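**bermont_bench:** So excited, we finally have a real budget for June! Two arms over one long table, blue tape grid and all. My question is whether to get a second gripper set or put it all into spare cables first.
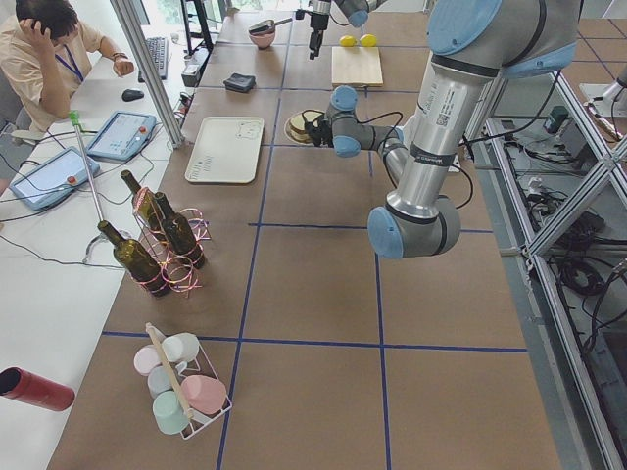 **Nele Steinbach:** Cables, please! Our Erard quote had 38 line items and cables were the one I cut. Lost 8 days to it.

**fahy_fan:** Disagree, fingertips wear way faster. Nornano wants over 500 for a pair, so plan for that now.

**bermont_bench:** Ooh, good to know. Fingertips matter a lot for us, we're doing food and dishes (sandwich on a white dish, that kind of thing)
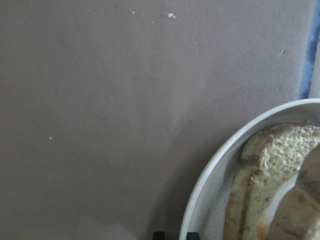
and I'd love a softer pad for bread. Maybe split it, one pair of tips and the rest on cables?

**Nele Steinbach:** I'd still go all cables, but okay, get 2 of the long ones.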